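Nallitz Neighbors Help Board
Home > Storage and Tidying

Clear tote for stuffed animals – how do I store them without squashing everything?

Posted by gounder_mom, Sunday, December 15, 2024

Hi all! I'm trying to get my daughter's stuffed animals off her bed before the grandparents come, and I bought one of those clear plastic totes (the brand is Tedimora, if that matters). It's the boxy kind with fabric binding on the edges. I've got it on the table and I keep going back and forth. Do I pack them in tight so they all fit, or buy a second one? The bear is the one I'm worried about because his fur is long and he mats if you look at him wrong. Also, does the plastic smell ever go away?? 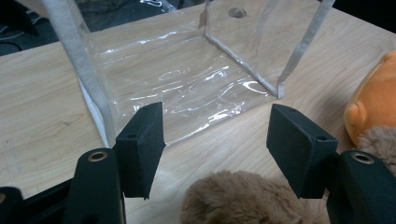
2 replies

Eugénie Caron

Buy the second tote! I did the cram-it-all-in thing one March and my son's rabbit came out with one ear permanently folded. Leave enough room that you can slide your hand down between them.

For the smell, leave the tote open in a room with a window for a few days. Mine took 7 and I still got a whiff after that, but nothing on the toys. Wipe the inside with a barely damp cloth and let it dry before anything goes in.

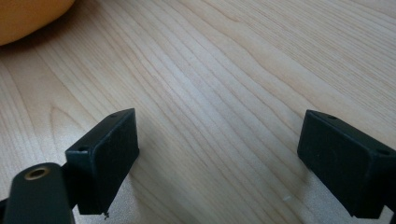
Sorting is the part I'd do first, before you worry about totes at all. I do it on a big table like yours, one animal at a time, and check the seams and the eyes for loose threads. Pale wood like that is nice for it too – dark fluff and bits of thread show right up, and you can wipe them off between toys. Anything that needs a stitch goes in a separate pile. Then wash what can be washed, and give it longer to dry than you think (the middle stays damp for ages).

Your bear with the long fur needs a brush before he goes away. I use a soft pet brush from Rustier and go with the fur, starting at the tips.
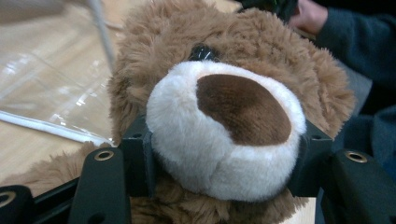 Short strokes, and hold the fur down at the base so you don't tug on the backing. Then he goes in last, on top, with nothing leaning on his face. He'll come out looking fine.

tapeandtwine

vacuum bags. takes up no space. mine were a bit flat after but kids didn't care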